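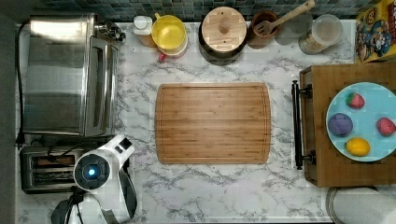 1/ The question put to our office most often this spring has been a simple one: can a machine do the kitchen chores yet? This thread gives the position of the Giltville Institute for Household Automation as of May.

2/ The short answer is that some chores can be done some of the time. Moving a single item from a plate to a cutting board is a fair task for a present-day arm. Getting a whole meal ready, start to finish, is still out of reach.

3/ The Urkell program has logged 3217 attempts at counter-top tasks. Each task is limited to 15 steps. A person must be able to explain it to another person in one sentence, without pointing.

4/ Most failures are small. A grip closes too early. An object rolls. A lid is lifted at an angle and sticks. A person corrects these things without noticing, and a machine has to be taught each of them. 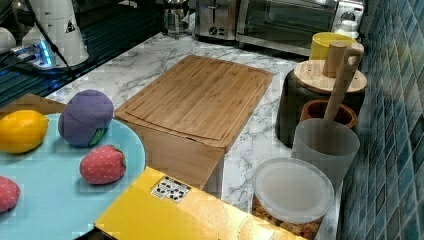 Posted by Desmond Holloway for the Giltville Institute for Household Automation

5/ Toy fruit is a reasonable place to start. A lemon, a strawberry and a soft plush piece on one plate ask for different grips, and none of them bruises. Results with toy fruit should not be read as results with real fruit.

6/ Clutter remains the harder problem. Canisters, cups and a long utensil handle leaning across a lid are ordinary in any home. An arm that works well on a clear board may do poorly a short reach away.

7/ Shop floors are further along. The packing line at Villanueva handles 800 parcels per shift with one attendant. The parcels are alike and the bench never changes. Few kitchens offer either condition.

8/ We advise households against buying on the strength of a short video. Ask the seller how many attempts were made, and who put things back between them.

9/ The Tedudano working paper covers wiping, sorting and table clearing. Written comments are welcome until the end of the month and should be sent to the Institute's public desk.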